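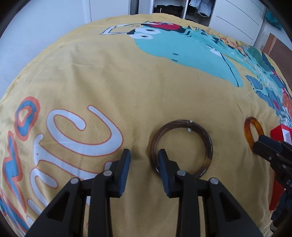

Attachment 1: dark brown bangle on a yellow printed bedspread

Ticket 959 – Live scoring, punch totals wrong on fight page
Product: Mandico round tracker
Opened by: Leonie Schmieder
Status: Reopened
Priority: High

Leonie Schmieder, Jul 19, 2023
The fight page for the Groltelis card showed the wrong winner for 5 rounds of the main event. Our scorer gave round six to the red corner, 10-9, and the page gave it to blue. From there the running total stayed off until the final bell. The result at the top of the page was right, but only after I typed it in by hand. I have been told twice before that this was fixed. I don't think it was ever fixed.

Torben Brandes
Could be the browser cache at your end. Please clear it and reload the page.

Leonie Schmieder
I did that before I wrote in. Readers were seeing the same thing on their phones, and I doubt they all have the same stale cache. Please look at the scoring log.

Torben Brandes
Log pulled. The scorer's tablet sent round six twice. The first entry has red 10-9. The second has blue 10-9, eight seconds later. The tracker keeps whichever entry comes in last. I'd call that a scorer correction and close this.

Leonie Schmieder
Then why does Da-eun say she pressed the button once? She was ringside, she has scored for us for years, and her paper card says red. Reopening.

Da-eun Sung
Confirming one press. The knockdown was in round six, so I would hardly give it to the fighter who was on the floor. Also, with a knockdown it should have been 10-8 and the tablet didn't offer me that. It went straight back to the clock.

Bastian Nolte
Taking this over from Torben. Two separate faults, as far as I can tell.
1. The 10-8 option is missing when the knockdown comes in the last seconds of a round. I can get this to happen on the test tablet every time.
2. The second entry. I can't get this to happen at all. My guess is that the tablet lost its connection, came back and sent the round again with the corners swapped. That is a guess and I wouldn't put it in a release note.

Leonie Schmieder
Thank you for saying it's a guess. Last time the "network problem" was presented as a finding.

Bastian Nolte
Patch for fault 1 is on the test server. For fault 2 I've added a lock: once a round is in, a second entry needs a confirm from the desk. It stops the wrong score from going live. It doesn't tell us where the score came from.

Henrike Eichhorn
Tested with the old Abubakar undercard data. 10-8 now shows up. The lock works, though the confirm box sits on top of the clock – annoying in a title fight.

Leonie Schmieder
I'll accept the patch for fault 1. Fault 2 stays open until someone can show me the swap happening. Please don't auto-close it after the next quiet card.

Bastian Nolte
Agreed. Split off fault 2, confirm box goes to Henrike.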